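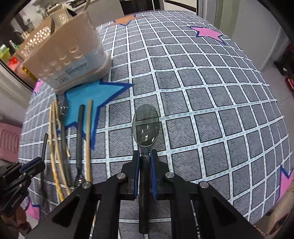 Week 6 – Polymers, part 2: clear vs cloudy plastics
Intro Materials, evening section. Notes by I. Alexiou, typed up fast, check against your own

Leftover from last week first. Thermoplastic = softens when heated, can be reshaped. Thermoset = does not. If you mixed these up on the quiz go back to Koutsoukos ch. 3, the first half is enough.

Amorphous vs semicrystalline

Amorphous: chains tangled, no long range order. Polystyrene (the ordinary kind), acrylic, polycarbonate.
Semicrystalline: some regions packed neatly, the rest tangled. Polyethylene, polypropylene, nylon.

Why do we care? Light. Crystalline regions and tangled regions bend light by different amounts, so light scatters at the boundaries and the part looks milky. An amorphous plastic has no such boundaries, light goes straight through. Milk jug vs CD case is the pair to remember.

Exceptions, you will be asked:
– PET bottles. PET can crystallize but if you cool it fast it stays clear. Cool slowly and it goes white.
– Thin film. Polyethylene wrap looks clear mostly because there is so little of it.
– Fillers and pigments. Amorphous plus white pigment is still opaque.

Tinted is not the same as cloudy. A dye dissolved in the plastic absorbs light, doesn't scatter it. You get a darker part but edges seen through it stay sharp. Do not write "smoky so it must be crystalline" on the exam, 14 people did last January.

Glass transition (Tg)

Below Tg the tangled regions are stiff and glassy. Above it, rubbery. Polystyrene Tg is near 100 C, so stiff at room temp, snaps when bent. Polypropylene Tg is around 0 C or a bit under, so at room temp the tangled parts are already soft and the crystals hold the shape. Bends before it breaks. Same thing left in a freezer gets brittle – try it with an old tub lid.

Tg is a range and not a sharp point like melting. Depends on how fast you heat, so two labs wil get different numbers for the same pellets. Always write down the heating rate.

Stress whitening
Bend a polypropylene strip hard, white line at the fold. Tiny voids open up and scatter light. Polystyrene does something related, crazing, fine lines across the pull direction before it cracks.

Worked problem (from the Hosten sheet, no. 13)
Sample is clear, stiff at 20 C, goes rubbery near 100 C, no melting peak on the DSC trace. Semicrystalline or amorphous?
No melting peak = no crystals. Clear fits too, but clear alone would not be proof, see PET. So amorphous, probaly polystyrene or acrylic. To separate them: density. Polystyrene 1.05, acrylic 1.18 g/cm3. Salt water at 1.10 and see which one floats.

Lab next time
Room 113, not the usual one. Safety glasses. Bring three bits of household plastic, clean, with the recycling number if there is one. Pudow kits are already on the benches. No heating anything without me or Charalambos Koutsoukos in the room.

Reading: Balaskas, pages on chain packing only. Skip the math box. Problems 2, 5, 9 due before lab, on paper please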